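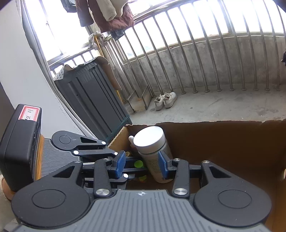 Section 4: Setting Up Your Virkeo Aquarium

Welcome to the part of the guide where things start to look like a fish tank! If you've come here straight from Section 3, your stand should be built, level and sitting where you want it to stay. If you've skipped ahead (plenty of us do), please go back and do the levelling steps first. A full aquarium is no fun to shift.

Set aside a quiet afternoon for this section. The work itself is gentle enough, but there's a fair bit of waiting while things settle, and it goes much better with a cup of tea and without anybody needing the lounge room.

Before you begin

You will need:

- the Virkeo tank, 60 litres, with its foam mat
- the stand, assembled (82 cm high at the top panel)
- the hang-on filter, with the sponge and the bag of ceramic rings
- the heater and its two suction cups
- the lid and light bar
- gravel or sand, and any rocks or driftwood you're using
- water conditioner suitable for tap water
- a bucket that has never had detergent in it
- an old dinner plate
- a couple of old towels

The conditioner, gravel and decorations aren't supplied with the tank. Your local aquarium shop will be happy to help with these, and they'll know what your tap water is like too, which can save you some guesswork later on.

CAUTION: Do not plug in the heater, filter or light until you're told to in the steps below. A heater switched on out of water can crack or burn you.

4.1 Placing the tank

1. Lay the foam mat on top of the stand and smooth it out with your hands. Check for grit, staples or bits of packaging underneath. Even a small stone can put pressure on the glass once the tank is full.

2. With a helper on the other end, lift the tank from the bottom and lower it onto the mat. Never lift it by the plastic rim, tempting as it looks.

3. Step back and look at it from the front and from both sides. The tank should sit fully on the mat with no overhang. Leave 15 cm behind it for the filter and your hand. You'll be reaching in there more often than you expect, and it's much nicer to do it without skinning your knuckles on the wall.

4. Wipe the inside of the glass with a damp cloth. Plain water only, please.

NOTE: Keep the tank away from windows that get strong afternoon sun. Sunlight warms the water and feeds algae, and you'll be scrubbing green glass all summer.

4.2 Gravel and decorations

1. Rinse the gravel in the bucket, a little at a time, stirring it with your hand and tipping off the cloudy water. Keep at it until the water runs mostly clear. Dark gravel usually takes longer than you'd think, so do be patient with it.

2. Tip the gravel gently into the tank and spread it out. We like it a bit deeper at the back, which makes the tank look roomier and brings the muck forward where you can see it and siphon it up.

3. Set any large rocks firmly down into the gravel so they can't topple. Give each one a small wobble with your fingertips. If it moves, dig it in further.

4. Rinse driftwood and soak it beforehand if the shop has told you to. It may still tint the water the colour of weak tea for some weeks. This is harmless, and many fish seem rather fond of it.

CAUTION: Do not use shells, coral or rocks from the beach unless you know they suit your fish. Some of them change the hardness of the water.

4.3 Fitting the filter

1. Slide the filter body over the back edge of the tank so that the intake tube hangs down inside. The lid has a cut-out on that side.

2. Rinse the ceramic rings in their bag under the tap, then place the bag in the bottom of the filter chamber. Put the sponge in front of it, with the coarse side facing the incoming water.

3. Push the intake strainer onto the end of the tube until you feel it click. If you're planning to keep shrimp or baby fish, fit the fine cover over the strainer now (spare covers are part number 462, and any Virkeo stockist can order them in).

4. Turn the adjusting screw at the back until the filter hangs straight.

NOTE: The sponge and rings become home to the helpful bacteria that keep your water safe. Once the tank is running, only ever rinse them in a bucket of water taken from the tank itself. Tap water will set you back to the beginning, and it's a heartbreaking mistake to make after weeks of looking after things.

4.4 Fitting the heater

1. Press the two suction cups onto the heater, one near each end, keeping them well clear of the glass tube's minimum water line.

2. Choose a spot on the back glass near the filter outflow, where the moving water will carry the warmth around the tank. Wet the cups and press them on firmly. You can mount the heater upright or on a slant, whichever suits your layout.

3. Let the cord hang lower than the power point before it rises again to the plug. This is called a drip loop. Any water running along the cord will fall off at the bottom of the loop and stay out of the socket. Do the same for the filter and the light.

4.5 Filling the tank

1. Stand the dinner plate on the gravel and pour the first bucket slowly onto it. The plate spreads the water out, so all your lovely landscaping stays put.

2. Stop at the halfway point and have a look around. Run a dry finger along the bottom seams outside and feel for damp. Check that the stand is still level. If something needs adjusting, drain the tank before you move it.

3. Carry on filling until the water comes just under the plastic rim, then lift out the plate.

4. Add the water conditioner, following the directions on its own label for the full volume of the tank. Put the cap back on tightly and store the bottle out of reach of children and pets.

5. Fill the filter chamber with a jug of tank water.

CAUTION: Dry your hands completely before you touch any plug or switch.

4.6 Switching on

1. Plug in the filter. It may gurgle and rattle for a few minutes while it clears the air from the tube. If it's still noisy after that, unplug it, top up the chamber and try again.

2. Leave the heater in the water, unplugged, for half an hour so the glass can come to the same temperature as the water. Then plug it in and set the dial to suit the fish you have in mind.

3. Put the lid on, clip the light bar into its bracket and plug it in. An ordinary plug-in timer is a worthwhile extra if you're away from home a lot.

4. Leave everything running for a full day, then read the thermometer and adjust the dial if you need to. Make small changes and give the water a few hours to catch up each time.

Don't be alarmed if the water looks milky over the first few days. It generally clears by itself, and changing all the water will only make it start over.

4.7 Waiting for the tank to be ready

We know this is the hard part, especially with little ones pressed up against the glass asking where the fish are! Even so, the tank needs time to grow its bacteria before anything can live in it safely. This often takes several weeks, and it can be slower in a cool room.

Section 5 takes you through testing the water and feeding an empty tank. While you wait, live plants can go in straight away. They enjoy a head start, and a planted tank is a pleasure to look at even before the fish arrive.

Record your test results on the chart at the back of this guide, in pencil if you like to tidy up after yourself. If you need to bring a water sample to your aquarium shop, bring the chart along with it.

Help with this section

If a part is missing or the filter won't start after you've tried step 1 of 4.6, please write to Biljana Pavlović at the Virkeo customer desk, Bevdale. Include the serial number from the sticker under the tank rim and a short note about which step you'd reached.

Guide revised December 2024.

Continue to Section 5: Testing and Cycling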